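Small update thread from our student project, for those who asked what we do all day with a gripper and a headset (1/14) 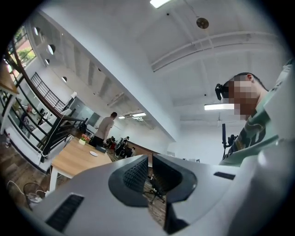
Premthorpe Robotics Club / Manipulation Team

We are five people this term. Sekar Majimbun and I work on the hand, Ghada Masri writes the software, Faizal Ngui keeps the data in order, and Fitriani Sumampouw designs the tasks. I am Noeline Hollis and I write these posts, so blame me for the English. (2/14)

The project is called Hevlow. The goal is simple to say: a gripper should learn to clear a table after a meal by following what a person did. Plates, cups, cutlery, a napkin if we are lucky. (3/14)

Let me begin with the finger pads, because they took most of my month. They are dark gray rubber with a fine grid pattern on the surface, and each one sits in a rounded black housing. (4/14)

Our first pads were smooth. They held a mug very well and a flat plate very badly. The plate turned slowly between the fingers until it pointed at the floor. Sekar has a video of this which he plays whenever I say that something is finished. (5/14)

With the grid, the plate turns much less. We tried 3 depths of pattern. The deepest one collected bread crumbs and we had to clean it with a toothbrush. We kept the middle one. (6/14)

About the headset. The person who wears it should move the gripper the way they would move their own hand. In practice everybody moves too fast on the first day. Fitriani now asks new people to pick up the same spoon for ten minutes before we record anything. They complain, and then their recordings are better. (7/14)

A question we got last time: why don't we work in a laboratory with a clean black background? We discussed it for a long time. A model trained only in such a place can become lost when the sun moves. We prefer a room with stairs, windows, plants and people who are busy with their own things. (8/14)

The lights are a problem, I admit. Long fluorescent lamps reflect on white plates, and then the plate seems to have a second edge. Ghada spent two evenings looking for an error in her code before she turned off one row of lamps and the error went away. She asked me to write that the code was correct from the start. (9/14)

Now some numbers, because Faizal says a thread without numbers is only a diary. We have 2,522 recordings. Of these, over 300 are not usable, mostly from the first weeks, when we started recording before the person was ready. He found them by watching at double speed with a sandwich in his hand. (10/14)

For the Romorine student challenge in December we need a table of 64 trials, each with a different arrangement of objects. The rules say that the arrangement must be drawn on paper before the trial. Fitriani draws them very nicely. Mine look like a map of potatoes, so I am allowed only to put the objects in place. (11/14)

What still goes badly: forks. A fork lying flat on wood gives the fingers almost nothing to take. A person pushes it to the edge of the table, or lifts one end with a nail. We have no nail. Sekar wants to add a thin lip at the tip of the pad, I am afraid it will scratch the plates. We will print both and compare. (12/14)

If you study at Premthorpe and want to join, you do not need to know robotics. We need patient hands for recording, and somebody who understands rubber better than I do. Please don't wait until you feel "ready," I was not ready either and they gave me the pads. Write to us here or come upstairs after four in the afternoon and ask for Ghada. (13/14)

Next thread will be from Faizal, about how he names files. He has promised to keep it short. Also, whoever borrowed the small hex keys with the Espinoza sticker on the box, please bring them back, we can't change the pads without them. (14/14)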